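CAMPUS LIFE / Student Projects / Long Reads

The arm that lives on a laptop

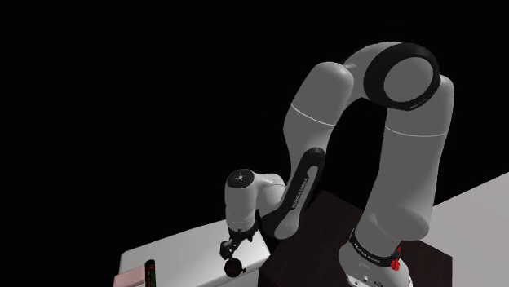

Cinzia Ferraro

April 15, 2023

Rinanbridge, room at the end of the hall, past the vending machine. Six laptops going and one fan heater. Nobody looks up when I come in.

The club is called Pridine. Has been for three years, no one can tell me why. This spring they're building a pick-up task for a simulated arm, a Franka, gray and black, standing up against pure black nothing because Abenezer Kahsay won't let anyone add walls. "Walls cost us frame rate," he says. Also he thinks they look tacky.

The job sounds like nothing. A white work surface, a small dark round thing on or near it, gripper comes down, gripper closes, gripper goes up. Kids can do it. The arm mostly can't, or couldn't in the first week of the term, when it ran 200 tries overnight and got zero. Samran Ruangrit printed the zero and taped it to the door. Still there.

So what went wrong? Friction, first. They'd set it so low that everything behaved like wet soap. Then the opposite, objects sticking to the fingers and riding around with them. Then a week lost to a minus sign. Samran found it at two in the morning and didn't tell anyone untill lunch, he wanted to enjoy it.

"You learn to hate numbers that look reasonable," says Giorgia Sanna. She's second year, came over from architecture, does most of the modeling. The bench, the dark block to the right of it, the pink block at the end of the work surface, all in the scene before the arm could do anything useful. Some of the others grumbled about that. Her view is if the clutter isn't there on day one you end up with an arm that only works in an empty world.

She may have a point. The contest they're entering, the Drendetti, has a clutter round. Student teams get a scene they haven't seen and one evening to cope with it. Last year Pridine scored 188 and went home early, with a long bus ride to talk it over. The team from Ruggiero won with 658.

Nobody here says 658 out loud. It's on the whiteboard, though, with a box around it.

I stay for a session. It's slow! Someone changes a line, somebody else says "wait", the arm folds over at the elbow and reaches down. Eoin Lynch narrates under his breath like a golf commentator. He's the only one who has never taken a programming class, joined to do the poster, now writes the tests. Run number 1089 comes up and he makes everyone stop typing and watch. The object pops sideways off the surface and falls for ever. There's no floor out there.

Groans. Then pizza.

What do they get out of it, I ask. Abenezer talks about contact models for a good ten minutes and I lose most of it. Giorgia says she likes having a place to be in the evenings. Eoin says the poster is really good this year, I should look at the poster. (I did. It is.)

The school gives them the room and the electricity and not much else. No real arm, and a used one is way past thier budget. Giorgia would like to try one some day. Samran isn't so sure, a real one you can break.

They have until the end of April. When I leave they're argueing over whether to move the pink block.

We use cookies to remember your settings and count visits. Accept / Manage choices

3 comments

pk_lathe
Low friction got us too, same contest, two years back. Check your finger pads before you touch anything else.

Mara T.
My son was in this club when it was four people and a broken printer. Good to see it still going. Is the poster online anywhere??

oldbenchhand
Put a floor in, Abenezer. One plane. It costs nothing.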